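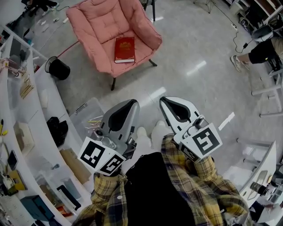

## Relatório de progresso — par de garras manuais, posto de Lindby

Quarta-feira, 26 de novembro

Para: Lilla Balogh, programa Flustine
De: Eustaquio Figueroa, oficina de Lindby

Este relatório cobre a montagem, a calibração e a manutenção do par de garras manuais desde a entrega anterior, em junho. O pedido de verba dividia o trabalho em três partes: pôr as duas garras a funcionar como um conjunto, escrever a rotina de manutenção e preparar a passagem do posto para Grerkerstead. As duas primeiras estão concluídas. A terceira está em curso.

### Estado do conjunto

O par usa-se com uma garra em cada mão e um cubo de marcadores preso a cada uma. A posição de cada garra é calculada a partir do seu cubo, portanto qualquer folga entre o cubo e a carcaça aparece nos dados como movimento da mão. Foi essa a origem de quase todos os problemas do verão.

A garra esquerda foi desmontada em julho. O parafuso de fixação do cubo tinha perdido o aperto e a rosca estava gasta. Abrimos uma rosca nova, passámos a usar fixador de média resistência e marcámos a cabeça do parafuso com um traço de tinta, que permite ver logo se rodou. A garra direita não tinha o defeito, mas levou o mesmo tratamento, para as duas ficarem com o mesmo procedimento.

Os cubos foram também reimpressos. O primeiro lote tinha acabamento brilhante e perdia deteção debaixo das luzes do teto. O lote atual é mate e os ensaios de deteção correram sem interrupções, tanto junto das prateleiras como no meio da sala.

### Calibração

A calibração faz-se em três passos e pode ser feita por uma só pessoa:

1. Fechar as duas garras até ao batente e registar o zero de abertura de cada uma.
2. Segurar as garras à frente do corpo, com os cubos à vista da câmara, e rodar os pulsos devagar até o programa aceitar a recolha.
3. Encostar as duas pontas no bloco de referência e confirmar a distância entre elas.

Se o terceiro passo falhar, repete-se tudo desde o zero. Tentámos aproveitar o segundo passo em caso de falha e os resultados ficaram piores, por isso essa opção foi retirada da folha de instruções.

O ficheiro de calibração em uso é o 2079. Os anteriores foram arquivados e não devem ser carregados, porque foram feitos com os cubos antigos.

### Manutenção

A rotina está escrita e afixada junto ao posto. Em cada dia de utilização:

- limpar as faces dos cubos com pano seco, sem álcool (o álcool levanta a tinta);
- verificar o traço de tinta nos parafusos;
- abrir e fechar cada garra até ao batente e sentir se há prisão;
- arrumar os cabos antes de começar a andar pela sala.

Uma vez por mês, desmonta-se o mecanismo da base, limpa-se o pó acumulado e põe-se uma gota de óleo fino no eixo. Óleo a mais escorre para a ponta e suja os objetos. Aconteceu em setembro e tivemos de repetir uma manhã de trabalho.

As pontas são a peça que mais se gasta. Desde junho substituímos 11, mais do que o previsto no orçamento. O desgaste concentrou-se nas semanas em que se apanharam objetos do chão, com as pontas a raspar no mosaico. Passámos a encomendar à Ledesma um material mais duro. As primeiras peças estão montadas, mas ainda é cedo para dizer quanto tempo duram.

### Avarias e tempo parado

Houve duas paragens. A primeira foi a da rosca, já descrita. A segunda deveu-se a um cabo partido por dentro, na zona da ficha, que dava leituras de abertura intermitentes. Levámos demasiado tempo a encontrá-lo: trocámos primeiro o sensor, depois a placa, e só no fim o cabo. O sensor e a placa retirados estavam bons e ficaram como sobresselentes. A folha de diagnóstico manda agora começar pelo cabo.

### Despesa

A rubrica de peças foi ultrapassada por causa das pontas. A diferença foi coberta com a rubrica de deslocações, que ficou quase por usar — a visita a Grerkerstead foi adiada a pedido deles. Não pedimos reforço neste período. O mapa detalhado segue em separado, com as faturas.

### O que falta

A passagem para Grerkerstead depende de dois pontos. Falta o segundo bloco de referência, que está encomendado, e falta formar quem vai ficar com as garras. Proponho que a formação seja feita em Lindby, com o conjunto montado, e que inclua uma desmontagem completa do mecanismo. Ler a folha não chega para aprender a afinar a folga do eixo.

Há ainda uma questão em aberto sobre o peso. Ao fim de uma sessão longa, quem usa o par queixa-se dos pulsos, sobretudo do lado direito. Pode ser do cubo, que fica por baixo e puxa a garra para a frente, mas ainda não medimos. Queria experimentar um suporte mais curto antes de fechar os desenhos.

Preciso da sua resposta sobre dois assuntos: a autorização para manter a Ledesma como fornecedor das pontas e a data em que Grerkerstead pode mandar alguém. Enquanto não houver data, o posto continua montado em Lindby e a rotina de manutenção segue como está escrita.

Eustaquio Figueroa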